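Idanex completes new label system for Rokomen household range

Plosau, 4 May 2018

Design consultancy Idanex has completed a new label and pack identity for Rokomen, the manufacturer of bathroom, kitchen and floor care products. The system replaces three earlier label designs and will apply to all 200 product lines sold under the Rokomen name. The first packs are scheduled to reach shops at the end of May.

The project started with an audit of existing packs. Rokomen's label designs had been commissioned at different times by separate product teams, and the audit found that the company's wordmark was being printed in several weights and in a range of blues, some specified for coated paper and used on film. The position of the wordmark also varied with bottle shape. On trigger sprays it usually sat above the product name, on refill pouches below it, and on concentrates it ran vertically along the left edge.

The new system fixes the wordmark at a set proportion of label width and places it at the top left of the front panel on every format. Below it, a single horizontal rule divides the brand area from the product area. The rule is the only graphic element common to all packs, and its depth is taken from the stroke width of the wordmark's capital letter.
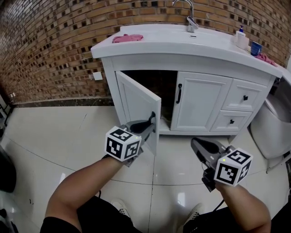

White vanity unit with basin and open left-hand door.

Product names, directions for use and safety text are set in Dhanial, a sans serif typeface drawn by Idanex for the project. Dhanial has been produced in four weights and is slightly condensed, which allows the mandatory safety text to be carried on the smallest labels without a reduction in type size. Figures are of equal width so that dilution tables align without manual adjustment. The lower-case l, capital I and figure 1 have been given clearly different forms, following reading trials carried out with printed samples at arm's length.

Colour has been reduced to one brand blue and six category colours. Each is specified separately for paper, clear film, white film and corrugated board, with a stated tolerance for each material. Previously, a single reference had been supplied to all printers.

"The old files were correct in themselves, but they had been prepared without reference to each other," said Maricel Dagdag, design director at Idanex. "Most of our time went on measurement. We measured the labels on every bottle and pouch in the range before any new layout was drawn, and the grid was built from those dimensions."

The rules are set out in a 70-page manual, issued to Rokomen's printers and to the agencies that prepare its shop displays and advertising. The manual covers pack fronts and backs, shelf edge strips, outer cartons, vehicle sides and the small-format images used by online retailers. Templates are supplied for each label size, with locked layers for the wordmark and rule.
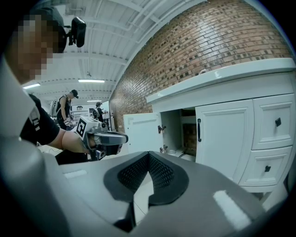
Black baseball cap with camera unit attached near the brim.

Introduction of the new labels will take place in two stages. Phase 1 covers bathroom and kitchen sprays, together with their refills. Phase 2 covers floor care, concentrates and the trade range, and will begin once existing label stock has been used. No product is to be withdrawn or relabelled, so old and new packs will appear side by side for a period. Formulas, pack sizes and barcodes are unchanged.

Rokomen products are stocked by 2000 shops. Retailers will receive a set of replacement shelf edge strips before the first deliveries, and a plain version of the wordmark for use in their own leaflets.

Gerardo Tiongson, packaging manager at Rokomen, said: "Our printers asked for fewer variables and closer tolerances, and that is what the manual gives them. Proofing for the first labels took one round – under the previous arrangement three was normal."

Responsibility for the master artwork passes to Rokomen's packaging department on completion of Phase 1. Idanex will continue to check proofs for new label sizes until the end of Phase 2.

About Idanex
Idanex is a design consultancy specialising in packaging, typefaces and brand manuals. Its studio is in Plosau.

About Rokomen
Rokomen makes cleaning and care products for household and trade use.

Notes to editors
Pack images, the new wordmark and a specimen sheet of Dhanial are available on request from the Idanex press desk. The wordmark may be reproduced in brand blue, black or white only.

Ends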